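Fri 24 May – Writing the red carpet piece (handout for week 5)

Hello all! I promised I'd type up what I rambled through in class, so this is the tidied version, with the bits I forgot put back in.

## Start with the dress, then the person

Awards night copy gets read on a phone by somebody half asleep. Your first sentence needs a name, a garment and a colour. I don't mind "stunning" once per piece – once! – but after that I want fabric, cut, or what she said to the reporter at the barrier.

We used the Saithong fashion awards for practice, and most of you opened with the weather. Please don't.

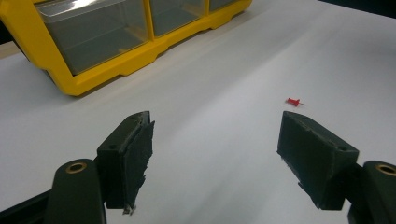 *Yellow organiser with clear drawers, and a red push pin.*

Captions are where beginners get sloppy. Say who it is and what they're wearing, then stop. If you aren't sure of the designer, leave the designer out and ring the publicist in the morning. I once credited a whole gown to Pranach when only the shoes were theirs, and I still go a bit hot thinking about it.

Things to have ready before the arrivals start:

- the seating list, if they'll give you one
- spellings of every nominee (and their plus ones, if known)
- a background paragraph on each of the 5 big names 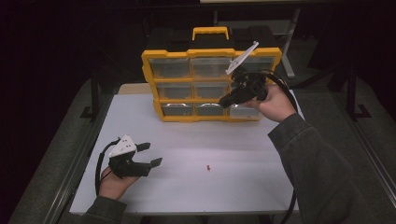

## Couples, rumours and being fair

A couple arriving together is a story. Two people standing near each other is not, however much your editor at Imgate would love it to be. Write what was said and done, and keep "pals claim" for when a pal has really claimed something to you.

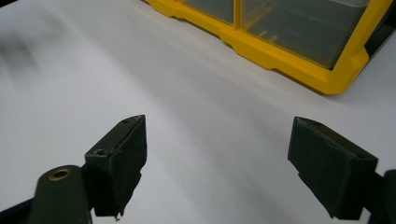
Quotes from social media are fine, but copy them exactly, typos included, and check the account is the right one. I'd keep it to two in a short piece or it starts reading like a feed.

## For next time

Write 660 words on the Wosent premiere clip, in 30 minutes, no pausing. Bring it printed, double spaced. The longer feature isn't due until July, so don't panic about that yet!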